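Integrating qualitative and modelling work packages in a transdisciplinary project

Posted in: Research Methods > Sustainability and Planning
June 25, 2021

Rutilio Espinoza

I coordinate a project on household food and packaging waste in two districts of Claltari. There are five work packages: environmental psychology, material flow analysis, logistics, law, and a practice package run by the municipal waste department. The household survey has closed with 1327 usable returns. The material flow group has its own model, Mellby, which was built before the survey was designed.

The difficulty is one of units. The psychologists report by attitude type (four clusters). The modellers need kilograms per household per week by collection route, and have no variable to which an attitude type could be attached. The practice partners want both sets of results by street block.
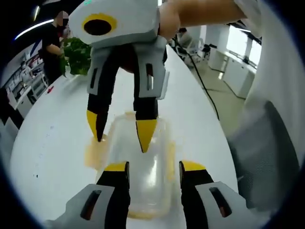
The synthesis report is due in August and the work packages have so far exchanged finished papers only. Is there an established procedure for linking results of this kind at a late stage, or should the synthesis be limited to a common introduction and separate chapters? A second survey wave is not funded. We do have diary data for 186 of the surveyed households, with weights, but the diaries were collected for the law package and no other group has used them.

Tonantzin Gallegos

The diary subsample is your link. It should have been in the original post's first paragraph.

Procedure, as used in the Guken project on reusable containers:

1. Assign each diary household to an attitude cluster using its survey return.
2. Calculate mean weight per cluster and collection route, with intervals. Expect wide ones. If a cluster has very few diary households, merge it with its nearest neighbour and say so.
3. Give the modellers the cluster shares per district as an input table. Mellby then needs no attitude variable, only a household category with a different generation rate.
4. Hold one working session in which both groups go through the table line by line. Papers are a poor medium for this, as each discipline defines "household" differently and the difference is seldom written down.

Check before step 1 that the diary households were not self-selected from one cluster. If they were, report the linked results as a scenario and leave the district totals alone. 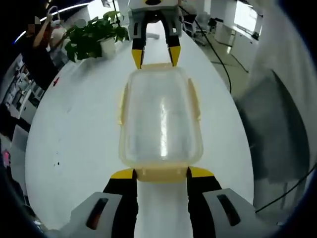
Clear rectangular food container with a pale cream-yellow rim and side latches.

Street block results are not supportable with 186 diaries. Tell the waste department now, in writing.

bañuelos_planning

We did separate chapters and a joint glossary. The reviewers complained but it passed. The glossary took longer than the chapters.

Rutilio Espinoza

Thank you both. The diary households were drawn at random within each district, but refusals were not recorded by cluster. I can compare the diary group with the full survey on cluster shares, which I assume is the check meant above.

Tonantzin Gallegos

Yes. Compare household size as well. Large households tend to drop out of weighing diaries and that will bias the generation rate more than the attitudes do.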